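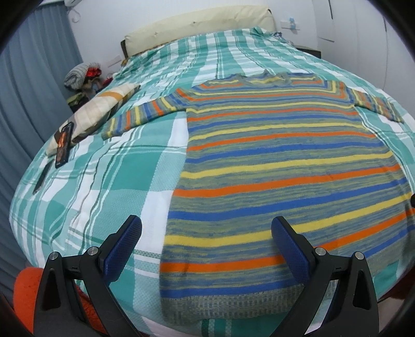

The striped jumper, laid out on the bed.

Five in the morning and the ute wouldn't start. Then it did. Vintage, second week, Kerer block, 19 rows still hanging and the forecast gone bad overnight.

She drove with the heater on full and her boots unlaced. Past the Skivton turnoff, past the silo. Smoke from somebody's burn-off, or fog, hard to say.

The pickers were already in. Head torches going up and down the shiraz. Snips, snips, a radio. She tasted a berry. Another. Seeds brown, skins giving up. Today, then. Had to be.

"How much tank have we got?"

"Number 50's clean. That's it."

That was it. Everything else full and grumbling. She rang Pluvotport and asked for the old fermenter, the one with the crook valve, and the bloke said he'd think about it, and she said think faster mate, it's going to rain on me.

First bins at the crusher by seven. Wasps. Juice up to teh elbows. 500 kilos, tip, hose, next. Sugar good. Acid lower than she wanted but you take what the year hands over. Her father would of picked on the Tuesday before and told everyone about it until Christmas.

Rain at ten past two. Big slow drops, then the lot. Four rows still out. The crew stood under the shed roof with their pies, looking at her.

She looked at bin 259, the last one in, purple going black, leaves stuck to the side. Put her arm in up to the shoulder. Warm already, somewhere down near the bottom.

"Leave the rest," she said. "Kong block tomorrow, if it dries."

Somebody turned the radio up. She went to find the yeast.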